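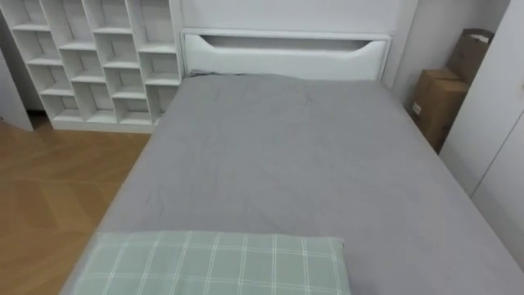
Making the bed, 3687 times over

1 Mar 2024

The group at Oron has spent most of the past year on beds. Its project, called Miranda, is trying to find out how little a household robot needs to be shown before it can straighten a sheet and put the pillow back where it belongs. We spoke to the researcher who leads the work, who asked us to leave names out because the paper is still under review.

The first question was why beds. "Cloth is hard and a bed is a big piece of cloth," the researcher said. "With a cup you know where the cup is. With a sheet you are guessing at the shape of it the whole time, and when you pull one corner the other three do something."

The team works from recordings made at head height, so the view is close to what a person has when they stand at the end of the bed. From there a plain grey fitted sheet gives very little to go on. There are a few faint creases across the middle, some bunching where it meets the headboard, and the long edges. A checked pillow is easier, as the lines show which way it is turned.

"We started with patterned sheets and got very good numbers," the researcher said. "Then we put a grey one on and the numbers fell apart. The model had been reading the stripes. So we went back and did most of it again in plain colours."

The full set now holds 3687 attempts, recorded in 76 bedrooms. Of those, 900 were kept aside for testing and never used in training. Each attempt is cut into short stretches, and each stretch is given a score for how flat the sheet is compared with the stretch before it. The scoring was first done by hand. Since July it has been done by a second model, Vetix, and people check a share of the results.

I asked whether that was a risk, one model marking another's work.

"Yes. We had the same worry. We took 189 attempts and had three people score them without seeing what Vetix had said. Where the three people agreed with each other, Vetix mostly agreed with them. Where they didn't, it was all over the place, but so were they. One person's smooth is another person's needs doing again."

The main result is a modest one. A robot trained on the plain sheets alone did better in rooms it had not seen than one trained on the whole mixed set, even though it had less to learn from. The researcher is careful about how far to take this. The rooms were mostly small, with the bed pushed up near a wall or a wardrobe, and that limits where a robot can stand.

"Space is the part I would look at next," the researcher said. "People keep things beside the bed. Boxes, usually. A person leans over a box without thinking. Our planner treats it as a wall and gives up on that side."

An earlier system, Bedia, got round this by working only from the foot of the bed - it pulled the sheet towards itself and did nothing about the sides. It was quick, and the team still uses it as the thing to beat. On single beds the gap between the two is small. On doubles it is much wider, and the far corner is where Bedia loses most of its marks.

Duvets are not covered at all. The group tried a few and stopped. "The filling moves about inside the cover, and we have no good way of scoring that," the researcher said. "We'll do fitted sheets and pillows properly first."

The recordings and the scoring rules will be released with the paper. The 900 test attempts will be held back, and other groups will be able to send in a model and have it scored against them.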